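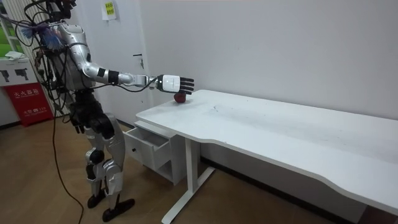

Furniture and Interiors 1134
Unit 2 handout: Desks and Drawer Units
October 12, 2023

Read this before the workshop session. Bring a tape measure, a pencil and your notes from Unit 1.

1. Parts of a desk

A simple office desk has a top, a leg frame and, in many cases, some storage. The top carries the load and takes most of the wear. The leg frame holds the top at working height and keeps it from racking, or leaning sideways under a push. A foot bar along the floor spreads the load and gives the post something wide to stand on.

Metal leg frames are common because they ship flat and can be put together with one hex key. The weak points are the bolts where the post meets the foot bar and where the frame meets the top. Check both when a desk wobbles. If the bolts are tight, check the floor next. Wood floors are often less level than they look.

2. Shape of the front edge

A straight front edge is cheapest to cut and easiest to line up with other desks. A concave edge curves in toward the user. It lets a person sit closer and rest the forearms on the top to either side. The curve takes away some depth in the middle, so measure depth at the middle of the curve as well as at the ends, and write down both figures.

In the Steinbach catalog the depth given is always the larger one. Asteck gives both. Students lose points every year for mixing these up on the layout assignment.

3. Hanging drawer units

A hanging unit is fixed under the top and does not touch the floor. This leaves the floor clear for sweeping and for feet. All of its weight, plus the contents, goes through the screws into the top. A standing unit carries its own load, but it takes up floor and gets kicked.

Before filling a hanging unit:
Pull each drawer out to its stop.
Look at the runners on both sides.
Push down lightly on the front and watch for movement where the unit meets the top.
Close it and check that the front sits square.

An open drawer also needs room. On a floor plan, draw the drawer both closed and fully open, and mark where a person would stand to use it. A small knob needs less clearance than a bar handle but is harder to grip with full hands.

4. White surfaces

White tops reflect light well and make a small room feel larger against a white wall. They also show scuffs. Dark marks usually come from rubber feet, cable jackets and the bottoms of boxes. Start with a damp cloth and mild soap. Use a melamine sponge only if the mark stays, and test it on the underside first, as it can dull a glossy finish.

5. Assignment

Choose one desk at home or on campus. Make a plan drawing and a front view, with all drawers shown open in the plan. Add a condition note of no more than 100 words covering the top, the frame and the storage. The drawing counts for 80 points and the note for 20. Work is due the first class in November.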